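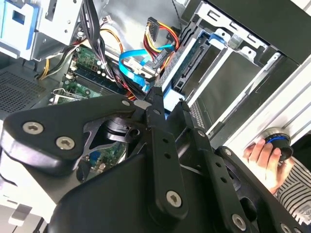

**dtower_danj:** What do I do first before junking an old desktop? Back up your files, then wipe the drive.

That's what my county's recycling flyer says anyway. I've got 6 of these to get rid of by March and I'm lost!

**flulell34:** Don't junk them! I sold one for $43 last spring (no drive in it).

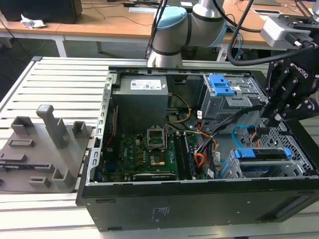
*Dell tower, side panel off, CPU socket open*

**aoife_h:** Eh, $43 minus shipping is a sandwich. Just donate them.

**flulell34:** Local pickup, Aoife. I kept every penny :) 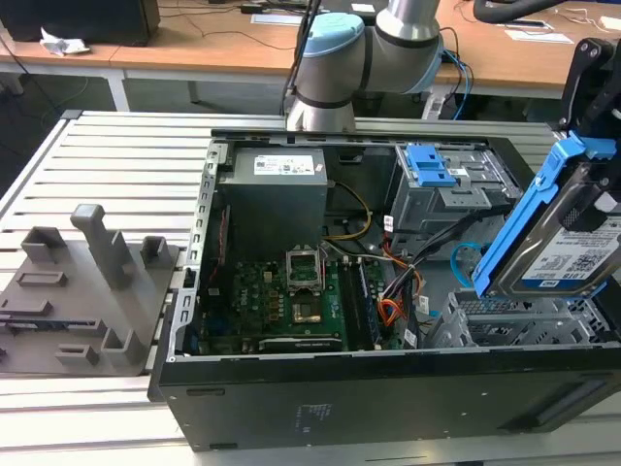
*1.0TB drive in its blue caddy*

**dtower_danj:** Windberg Recycling quoted me $27 for the lot, so now I'm leaning toward selling.

**aoife_h:** Fine, but keep the drives. I'd never hand those to a stranger, wiped or not. 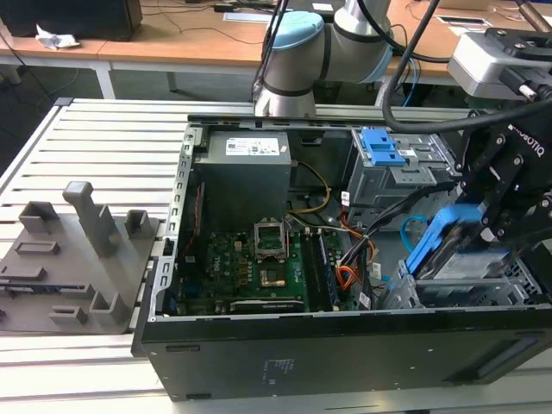
**dtower_danj:** Where do the dead ones go? Omoregie Street drop-off, open till 6 pm.

**flulell34:** Bring ID, they ask for it.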